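Stock trials, carried on from April. Gion Stöckli wants the darker batch kept separate from the red, so they go in different bowls from now on. Weighed out 138 g of the dark one, 68 g of the red. Lids back on both tubs.

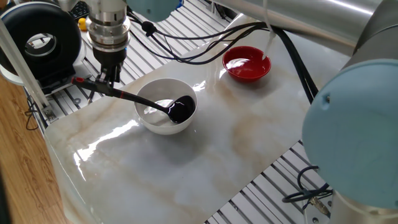 Tistholm, June 14, 2019

White bowl for the dark liquid, small red bowl for the red, both on the marble-patterned board. The black ladle stays with the white bowl – don't use it for the red batch as well. The dark one has a good shine on it, and the polished board throws back a lot of light, so judge colour at the window.

Remo Oberholzer asked for the red to be thinned. Added 116 g of water to the rest of the tub, not tasted yet. Label says Munia 2, should be Munia 3 – change it.

To do: order more of the thick-rimmed bowls, wipe the board with a soft cloth only, ring Govomico about the invoice.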